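Grippers, wallpaper and a few screwdrivers: talking shop with Jintana Duangkaew

I'd been bugging Jintana Duangkaew for an interview since July, when she mentioned in passing that she'd started swapping grippers on her two-arm setup and keeping notes on every single pick. She finally said yes on the condition that I didn't ask her which one was "best." So of course that was my first question.

"Best for what?" she said, and laughed at me. Fair enough.

Jintana works at Srisuk, a small shop that builds tabletop arm setups for labs that don't want to build their own. For this comparison she had two grippers on the bench. One is the Lokby, a parallel gripper with chunky fingers and a little servo right on top. The other is the Felard, which is slimmer and has softer pads, and costs a good bit more. She ran both on the same pair of arms with the same controller, a Jumport board she's been using forever and complains about constantly.

"The Jumport is fine," she told me, in the voice people use for a car that won't start in winter. "It drops a command now and then when both arms move at once. I know when it's going to happen by now. I can kind of hear it."

I asked how many picks she'd logged. She had the number ready: 798 with the Lokby. The Felard got 307 before she pulled it off, and I wanted to know why the gap was so big.

"The pads," she said. "They're lovely on anything soft. You grab a cloth and it just comes up, no fuss. But then I'd go for a screwdriver handle, and the handle would roll. Every time it rolled I had to stop and reset, and my patience ran out before the gripper did." She's going to try it again with stiffer pads, and she wants me to say so, because she likes the people who make it. (Consider it said!)

Handles came up a lot, by the way. She thinks they're a much meaner test than blocks or cups, which is what everybody seems to use in demos. A handle has a fat part and a skinny part, it's heavier at one end than you expect, and if a few of them are standing in a bin together the fingers have to get down in between without knocking the neighbors over.

"I did blocks for a week and both grippers looked like geniuses," she said. "Then I put tools in a bin. Very different week."

The thing I hadn't thought about at all was how much trouble two arms make for each other. With one arm, you come in from wherever you like. With two, you're planning around the other guy's elbow the whole time, and around his cables too.

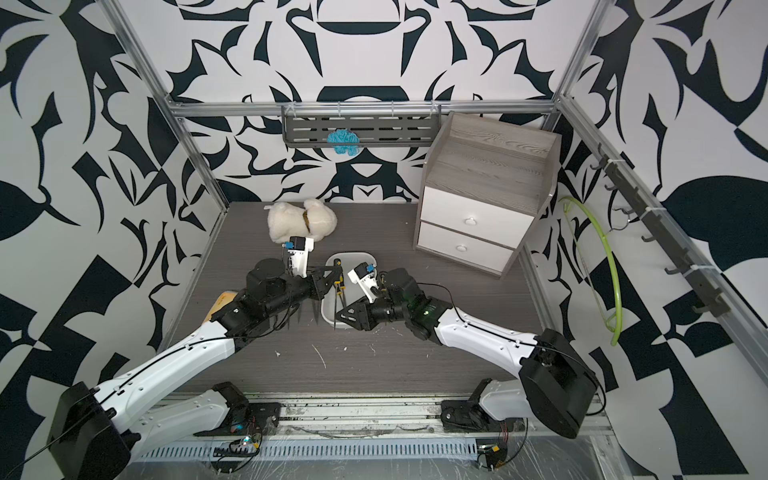 She's had more cable snags than actual collisions, she said, and the fix was boring: more slack, tied further back, and then leaving it alone. "I kept making it neat. Neat was the problem. It needs a loop so the wrist can turn."

We got onto the wallpaper, because I can't look at her workspace without asking. It's a huge black-and-white pattern on the back and both sides, and it makes my eyes buzz. Jintana picked it on purpose. She wanted walls that were hard on the cameras, so that a setup that worked in there would have a chance in somebody's real bedroom or kitchen.

"Plain white walls are cheating a little," she said. "I did plain white for ages! I'm not judging. But then you send it to a customer and they've got curtains."

Did it change the gripper results? Not much for the Lokby, she thinks. White finger blocks against a busy background were harder for her software to pick out, and she ended up relying on the joint readings more than she'd planned. She's thinking about colored tape on the fingers. She's also thinking about a second camera down low, though she said that one with a sigh, since it means another cable.

Before we hung up I tried once more. If somebody had the money for one gripper today and a bin of tools to sort, what should they get?

"The Lokby," she said. "For tools. For tools! Please write that it's for tools."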